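Baltamau Opens Its Table-Clearing Trials to Visitors

GRARNIA, Mon 8 March - Can a robot clear up after lunch? Baltamau is putting that question to the public on the exhibition floor, with a plate, a cup and a white table to work at.
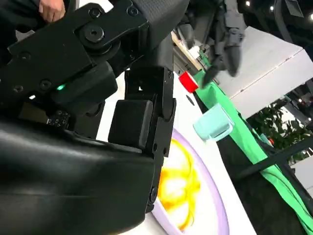
Macario Escobedo would like to see one manage a greasy pan before he gives up his dish towel, and he said he expects to be waiting a while.

Baltamau is happy to hear it! The company has logged 831 attempts at tabletop chores so far. Round and slippery things are still hard, and a pair of fingers has to come in at just the right angle. 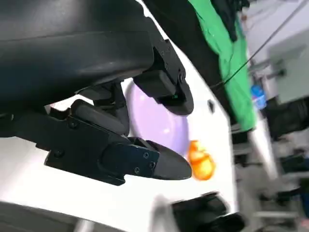
Gripper fingers at close range, with a purple object behind them. Credit: Baltamau

"We love this problem," said Rangi Fairweather. "A kid can do it, and we're still learning how."

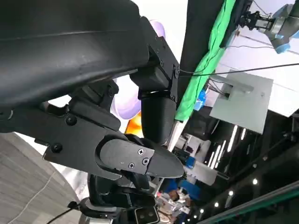

The team wants to reach 1000 attempts before its July session in Birkatari, and will post the full results, misses included. Visitors can suggest chores at the Baltamau desk.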